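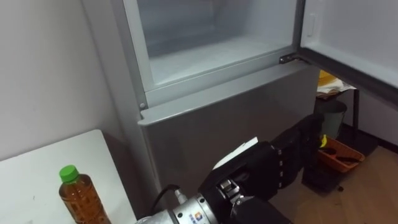

Frigorífico, compartimento de cima.

1/ Ouvi o discurso de Patricio Toledo em Urquijo do princípio ao fim e continuo à espera da parte em que ele diz onde vai buscar o dinheiro. Segue fio, com paciência.

2/ Abriu com a sondagem. "Estamos à frente, 40 por cento, ninguém nos pára." Palmas. A sondagem é da Grokow, tem 364 entrevistas e foi encomendada pela própria campanha. A ficha técnica só apareceu no site depois de duas pessoas a pedirem por escrito.

3/ Com 364 entrevistas, a margem de erro anda acima dos cinco pontos. O segundo lugar está a quatro. Eu não abria um discurso com isto, mas também não sou candidata.

4/ Mais uma coisa da ficha: a pergunta sobre intenção de voto vem depois de três perguntas sobre o estado das estradas. Toledo anda há meses a falar de estradas. Cada um que tire a sua conclusão, a minha está tirada.

5/ Depois veio o Renden. Para quem não é de cá: é o plano de habitação prometido na campanha anterior, com outro nome e outro logótipo. Desta vez são 60 casas. Perguntei quantas tinham terreno atribuído. Responderam-me que o processo "está a ser trabalhado".
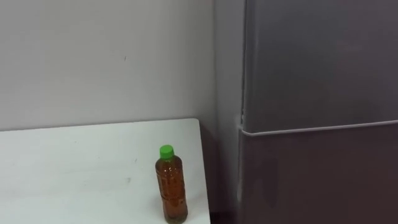
Parede, mesa e frigorífico.

6/ Fui ler o anexo do orçamento. O Renden tem uma linha, chamada "estudos e projectos". Obra, zero. Se há outra rubrica escondida noutro capítulo, mandem-me a página que eu corrijo aqui mesmo.

7/ Visitación Cantero, que é vereadora da oposição, também não sai bem disto. Votou a favor do mesmo anexo em Julho e agora chama-lhe "uma fraude". Ou não leu na altura, ou leu e deixou passar. Gostava de saber qual das duas.

8/ Ela diz que confiou nos serviços. Os serviços dizem que entregaram os documentos dentro do prazo. A acta da reunião tem quatro linhas sobre o assunto - quatro - e nenhuma é dela.

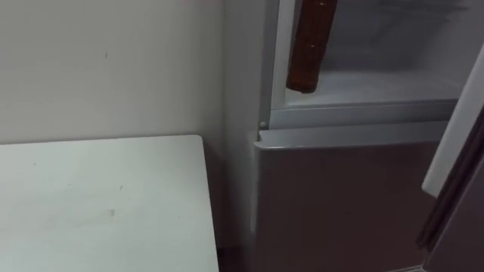

Observatório Eleitoral de Urquijo - Grupo de Acompanhamento de Campanhas

9/ Voltando ao discurso. A petição! 1293 assinaturas "do povo de Urquijo" a favor da reorganização das freguesias. O formulário era online, sem número de eleitor e sem morada. Dava para assinar de qualquer sítio. Assinei eu às 23h, com o nome do meu cão, e recebi um email a agradecer.

10/ Não digo que as assinaturas são falsas. Digo que ninguém na campanha tem maneira de saber se são verdadeiras, e mesmo assim o número foi dito quatro vezes no palco.

11/ Minoru Kamata, o porta-voz, respondeu-me que a petição tem "valor simbólico". Muito bem. Então que o número seja apresentado como símbolo e que não apareça na proposta formal à assembleia, onde está, no segundo parágrafo.

12/ A Gultelico. É a empresa que faz a comunicação da câmara e que, desde a Primavera, faz também a comunicação da campanha. Contratos separados, dizem-me. Equipas separadas, dizem-me. O telefone que vem nos dois comunicados é o mesmo.

13/ Pedi os dois contratos. Recebi um. O outro é "matéria da candidatura", e a candidatura diz para eu falar com a câmara. Já fiz esta viagem de ida e volta três vezes.
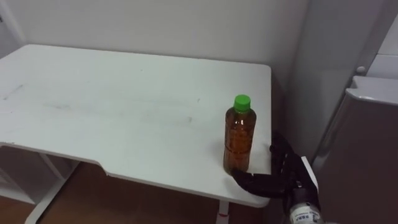

Por Leire Bravo

14/ Perguntam-me nas respostas se sou da lista da Kartini Krishnan. Não sou de lista nenhuma. E já que falam nela: o programa dela promete baixar as taxas e contratar mais gente para a recolha do lixo, tudo no mesmo ano, e a tabela de custos tem duas colunas vazias. Vai ter direito a fio próprio.

15/ Para os que dizem que "são todos iguais": não acho. Acho que todos deviam mostrar as contas antes de pedir palmas, e que é pedir pouco.

16/ O que fica por responder, para quem quiser perguntar no debate: onde estão os terrenos do Renden, quem pagou a sondagem e por quanto, e o segundo contrato da Gultelico.

17/ Kamata acaba de me escrever a dizer que o fio tem "imprecisões". Pedi-lhe que as indicasse, uma a uma. Se chegar alguma coisa, ponho aqui por baixo.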